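The Eveo Build
Print this page | E-mail this story

1. Falport, Thursday

She had spent 11 weeks in the garage on the robot, and her brother still called it the coat stand. The Jarari kit promised a helper in 30 hours. She no longer believed the box, or her own wiring.

"It'll never get past the bathroom," he said.

She loaded the simulated house and started the run anyway. 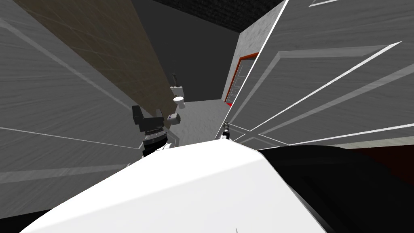 2. Sixty seconds

Two grey doors, a toilet between them, the black gripper up on the left. Her brother leaned in.

"So it can find the loo. For £600."

"It hasn't found anything yet."

She set the timer to 60 and went to put the kettle on, listening for him to laugh.

Contact | © Appiah Stories | Back to top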